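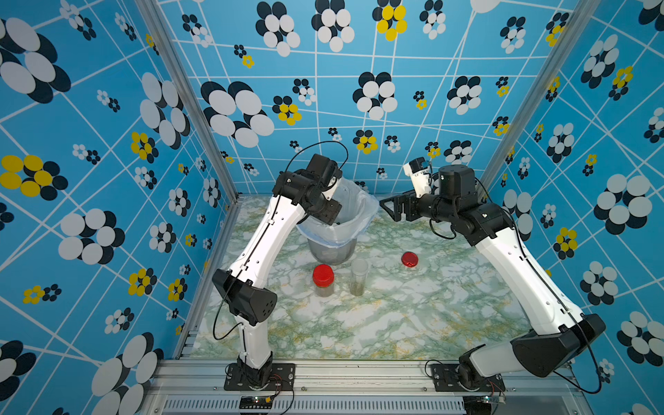
Do you need to wash new quilting cotton before cutting it?
Depends on the color -- darks and reds get washed, pale prints can go straight to the cutting table.

OK that's the short version for whoever asked. Longer bit below, typing fast, have to leave in 5 minutes.

On 9/29/25 a list member wrote:
> Just got my order from Bradora, 2 yards of the navy and 2 of the
> cream. Last April I skipped washing and the navy bled all over a
> border. Do I wash these together or seperate? And does the Gashaw
> batting shrink much? Want this done for the Dramness guild show.

Separate. Always. Navy in cold, by itself, with an old white sock thrown in. Sock comes out blue, wash again. Sock stays white, you're fine.

Zigzag the raw edges first or you get a birds nest of threads in the machine. Dry on low, take it out a bit damp, press. Cut after that, not before.

Batting -- I don't prewash it. Mine pulled in a little on the first wash and gave the quilt that crinkly look, which I like. If you want it flat for judging, don't wash teh finished quilt until after the show.

Pattern question from the other thread: Cenach is number 1310 in the old catalog. The border strips are printed too short, so measure your own top before cutting them.

Will look for the binding notes tonight.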